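Topics: Computers | How Things Work | Ages 8–11

What Is Inside a Desktop Computer?

A desktop computer is a metal box that holds several separate parts. Each part has one main job. With the side panel off, you can find most of them by shape.

Power supply

The power supply is a gray box in one corner of the case. It changes electricity from the wall into the lower voltages the other parts need.

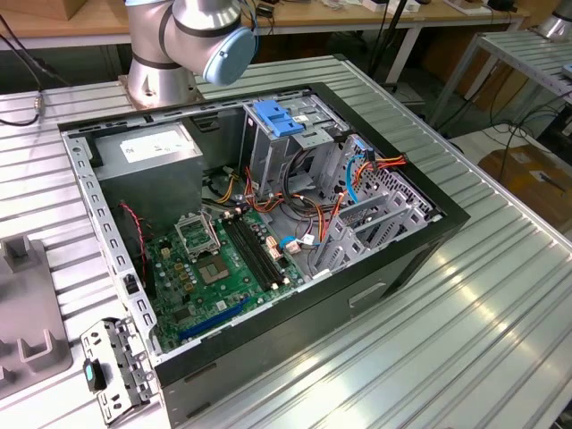 Electricity leaves the power supply through wires, and the color of a wire usually tells you its voltage. In most desktop computers, yellow carries 12 volts, red carries 5 volts and orange carries 3.3 volts. Black is ground, the path back. All four colors run across the middle of this case in one tangled bundle. Never open a power supply — it can hold a charge after it is unplugged.

Motherboard

The motherboard is the large green board. Thin copper lines in it carry signals between the parts. The processor, or CPU, fits into a square socket, and a metal bracket holds it down. The socket is empty here and its bracket is up. The long black slots next to it are for memory. The contacts in the socket are easy to damage, so do not touch them.
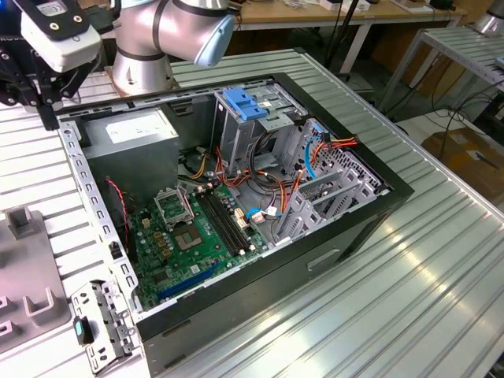
Words to Know

Chassis: the metal frame of the case.
Ground: the return path for electricity.
Socket: a holder that connects a chip to the board.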